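July, bench notes, drying oils

Third round of the linseed tests and I finally have something worth writing up! The question, for anyone picking this notebook up cold: can we get a cold-pressed linseed finish to dry in the shop in a reasonable time without adding metal driers, and does it still take a buff afterward? The Catterall chairs are waiting on the answer, all of them in ash, and I really don't want to put a varnish on those.

Oils on the bench are the Wastitz raw, the Wastitz washed (my own washing, salt and sand method, see the pages with the yellow tabs) and the Sivix boiled as the control. I know the boiled isn't a fair fight. It's in there so I can see what "dry" looks like on the same wood under the same window.

Washing went much better this round. Last time I shook the jar too hard and got a mayonnaise that sat there for days, oil and water completely in love with each other. Now I roll the jar on its side, slow, then stand it up and leave it alone overnight. The mucilage drops out as a gray fluffy layer between the oil and the water and you can siphon from above it. Three washes is enough. A fourth took out nothing I could see.
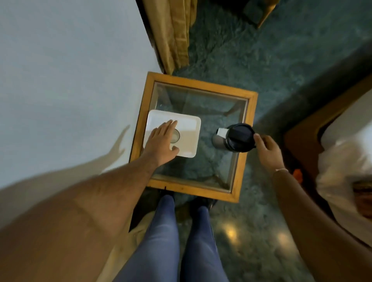

*Skeka workshop, finishing bench log*

Panels: ash offcuts, planed, then half of them scraped and half sanded. I want to know if the surface prep matters more than the oil. My hunch going in was that it doesn't, and I was wrong, happily wrong. The scraped panels drink less, so the film sits thinner and sets sooner. On the sanded ones the oil keeps weeping back out of the open pores along the earlywood, and you come back after lunch to find little beads standing in rows. Wipe, wait, wipe again. The scraped ones want one wipe and they're done.

Coats went on with a lint-free rag, 40 minutes of soak, then rubbed off hard. And I mean hard — if the rag still drags, there's too much on. This is the step everybody rushes (me included, see round one, the sticky disaster).

Results so far:

- Sivix boiled: touch dry next morning, as expected. Smells like it, too.
- Wastitz washed, scraped panel: touch dry on day 2, which I did not believe, so I did another panel and got the same thing.
- Wastitz washed, sanded panel: tacky on day 2, fine a bit later.
- Wastitz raw, either surface: still grabs a fingertip. Leaving it on the sill out of curiosity.

The color is the best part. The washed oil is so much paler than the raw, and on ash it gives this warm straw tone without going orange. Put the panels side by side by the door and you can pick the boiled one from across the room.
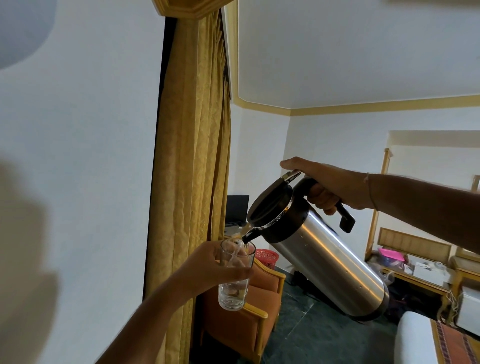
Second thing to sort out is the buffing. I cut one dry panel in strips and took each to a different grit with a few drops of the same oil as lubricant. At 1,000 you get a nice even satin that feels like a river stone. At 3,000 it starts to shine in a way that shows every scraper ripple, and on a chair arm I think that would look fussy. So 1,000 and stop, unless somebody shows me a reason to keep going.

One caution on the strips: I buffed the end grain too early on the first one and pulled up a gummy gray slurry that settled in the pores. It doesn't come out. Give end grain longer than the faces, and test in a corner first.

Rags: flat, single layer, over the wire outside, then into the water can. Please don't ball them up in the bin "just for a minute." I found one like that in the spring and it was warm.

Still to do:

- Light test. Half of each panel under foil in the south window, other half bare. Linseed yellows in the dark and bleaches back in the sun, and I want to see how far the washed oil goes either way.
- Ring test with a cold mug and a hot one.
- Try the wash with rainwater. Our tap is hard, and I wonder if that's what left the haze in jar B.
- Order more Wastitz before the current can gets low, and keep the new batch separate until it's been washed and panel tested.

If the light test looks good, I'll start on the back legs of the first Catterall chair, underside first.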